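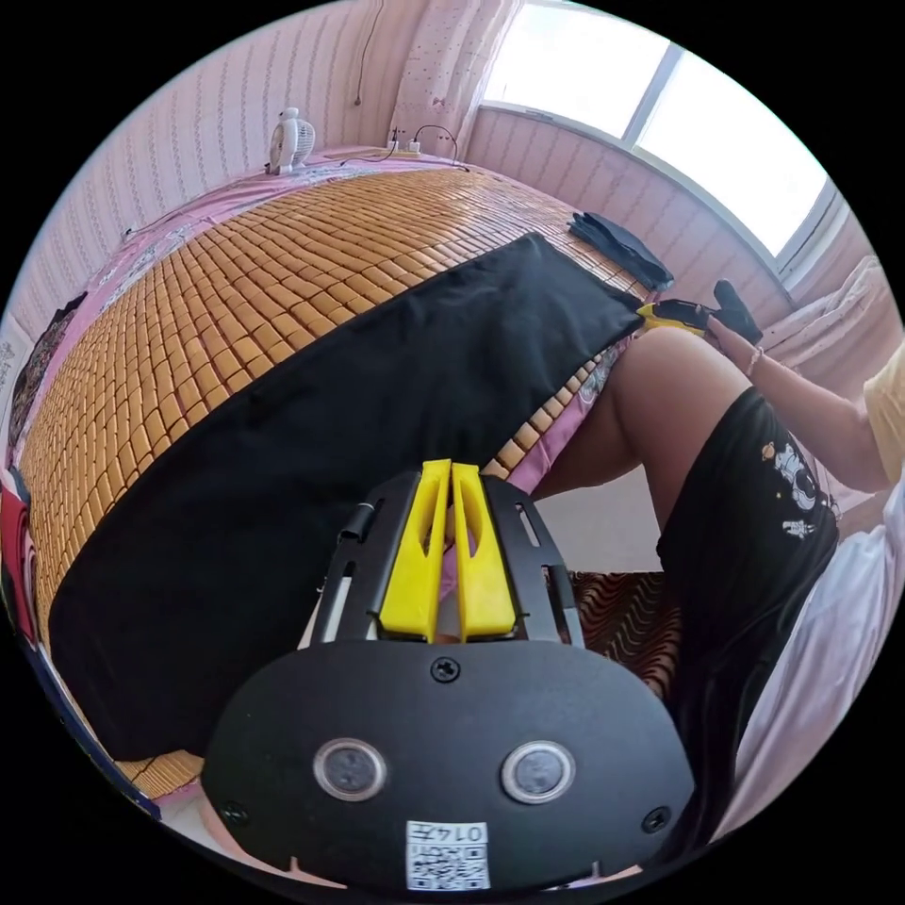
叠衣服小窍门:夹爪能不能替我们干这活?

先说结论:能干一部分,而且比我四月份想的要好!这一页讲在床上铺平、对折深色衣物的几个办法,人手和夹爪都用得上。

一、先铺平,再动手
夹爪最怕一团乱布。把衣服顺着长边摊开,褶子往两头赶,接缝露在外面,机器找边就容易多了。竹块凉席这种面有点硬度,布边好夹,比软被子强太多。

二、抓角,别抓中间
提一个角,让布自己垂下来,再往对面送。两把夹爪配合时,一把压住,一把提,动作慢一点没关系。Ruairi Guthrie 在 Pirnitz 的小工坊里练了70遍,说最难的是只夹一层,我试下来也是这样,薄布尤其爱滑。

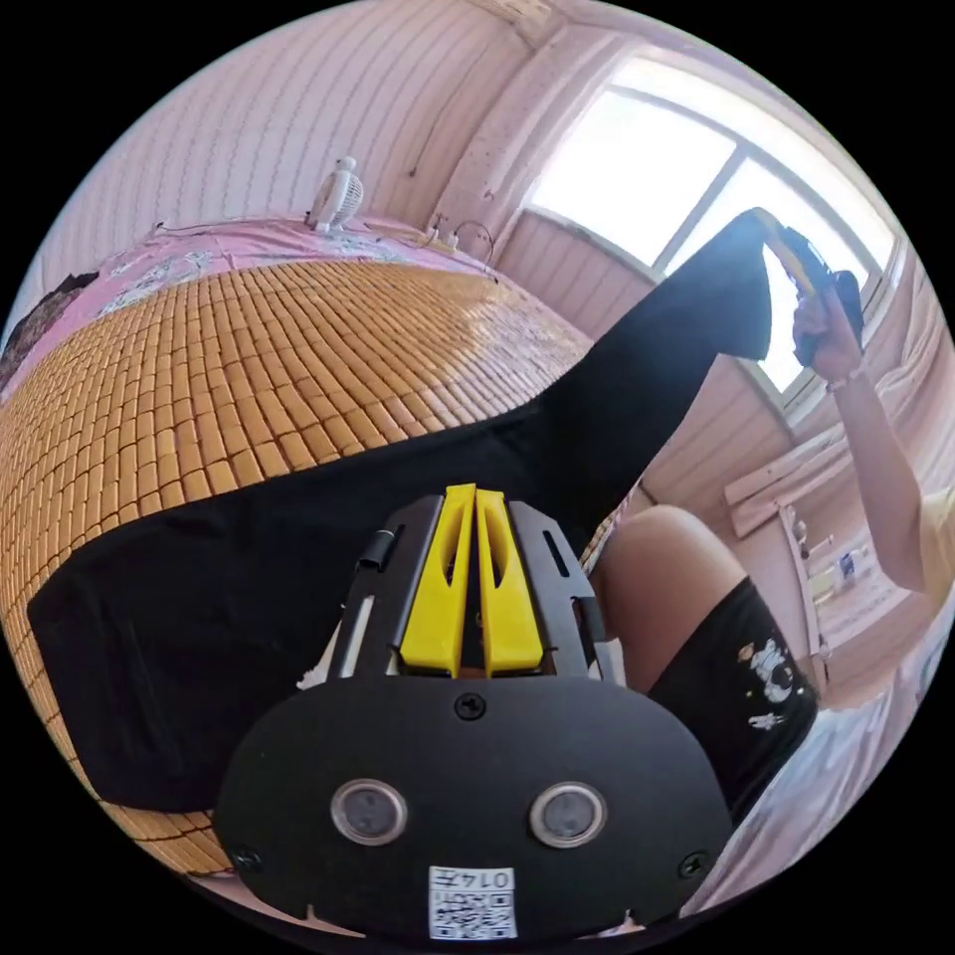

三、收尾留给人手
对折两次以后布变厚,夹爪张口不够大,边角容易歪。这时候用手掌一抹,几秒钟就齐了。手套这类小东西最后再理,别混在大件里。

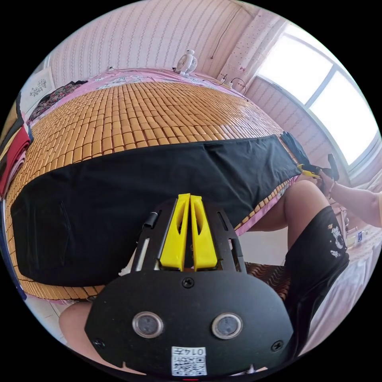 黑色布料平摊在凉席上,手套在另一头

那机器到底行不行?摊平、提角、送到位,我觉得很有希望。整件从乱到齐还差一截,我家那套 Arkow 程序叠一条长裤要将近5分钟,我自己半分钟不到,可看着它一点点找到裤脚,真的很过瘾!
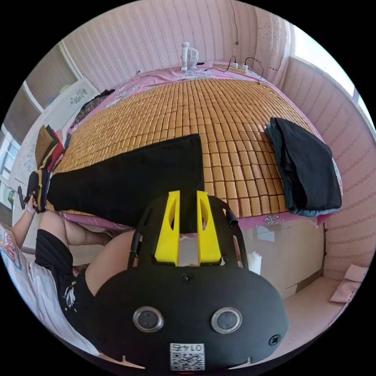
长裤还有个省事的叠法:两条裤腿先并齐,从裤脚往腰头折,折完直接摞起来,深色的放一摞,浅色的另放。夹爪照这个顺序走,少翻一次面,出错也少。下回我想试试毛巾和枕套,方方正正的,应该会更顺手。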